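About the Noonan Manipulation Club

The Noonan Manipulation Club is a student group that builds hand-held grippers and records household tasks with them. The recordings are used to train small control policies for a robot arm. The club is open to all students at the school. No prior programming or shop experience is required.

Members work on one of 2 teams. Hardware designs, prints and repairs the grippers. Data runs the recording sessions, checks every file and keeps the task list.

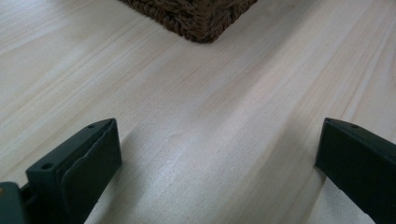

The current gripper design is called Skarkex. It replaced an earlier version, Jernov, which had fingers that flexed under load and was difficult to service between sessions. Skarkex fingers are dark green plastic, attached separately from the body, with screw holes on the top face and a raised contact pad on the inner side of the finger. New members assemble one complete gripper before they join a session. Design files are kept in the club repository, and changes are reviewed by both teams.

Recording

A session covers one task, repeated with small changes in the starting position. The operator holds a gripper in each hand. Cloth is the main subject this year - it folds differently every time, and our policies still fail on it more often than on rigid objects. A session is limited to 125 takes. Takes with a dropped signal or a loose cable are discarded the same day.

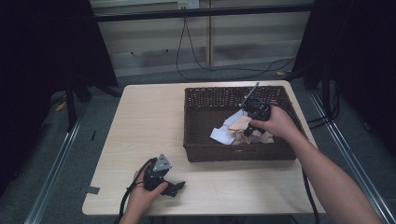 Two-handed cloth task with the wicker basket, right gripper at the cloth.

The cloth set holds 1,682 accepted takes. The target for the end of the school year is 2,000. Training runs start after that, on the club's own workstation.

Competition

The club enters the Flidar student challenge each spring. Entries are scored on task completion and on the quality of the written report, so report writing begins in January. Both teams contribute sections.

Joining

Sign-up is in August, with a second intake after winter break. Members are expected at one build meeting and one recording session per week. Safety glasses are supplied. Long hair must be tied back in the shop.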